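# About Plernell

Plernell is a small studio that makes puzzle games for phones and tablets. We started with one game, a tile puzzle called Ukberg, and we still update it. Our second game, Amness, is a word and color matching game for people who like to play a few minutes at a time.

Our office is on the second floor of the Tanabe building, over a print shop. There are 6 of us. Two people write code, two design levels, one does the art and sound, and one answers player mail and keeps the store pages current. When a big update is close, everybody tests.

## How we make levels

Every level in Ukberg is built by hand. We tried a level generator early on and dropped it after 2 months. The boards it made could be solved, but a lot of them felt the same, and the hard ones were hard for dull reasons. A designer now draws a board on grid paper, builds it in our editor, and passes it to the other designer to play cold. If it takes more than 60 moves to clear, it goes back.

Ukberg has 4,000 levels at the moment. New ones come out in packs, and we don't remove old ones. If you are stuck on a level, the hint button shows one move and costs nothing. We also keep written walkthroughs on the Help page for the levels we get the most mail on, including the ice gates and the double locks.
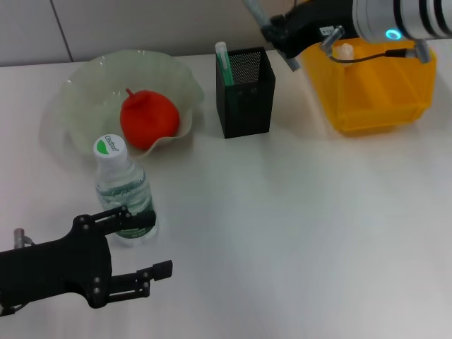

Amness works differently. Its boards change a little each time you restart, so a written walkthrough would not be much use. The Help page has general tips for it instead, such as clearing the corners first and saving the swap tile for the last row.

## What we charge

Both games are free to download. Ukberg shows an ad between levels, and a one-time purchase turns the ads off for good. Amness has no ads. The first set of boards is free and the rest are sold in packs. We don't sell extra lives, and neither game has a timer that makes you wait to play again.

## Your progress

Progress is saved on your device. If you sign in, it is also saved to your account and will carry over to a new phone. Last February we moved all accounts to a new system. If you haven't played since then, open the game and sign in once, and your old levels should load. If they don't, write to us with your player number, found at the bottom of the Settings screen.

## Contact

Use the form on the Help page for bugs, lost purchases, and account questions. Please tell us which game you are playing, the level number, and the kind of phone you have. Level ideas are welcome too, and a photo of a sketch is fine.

Page last updated 17 Jul 2019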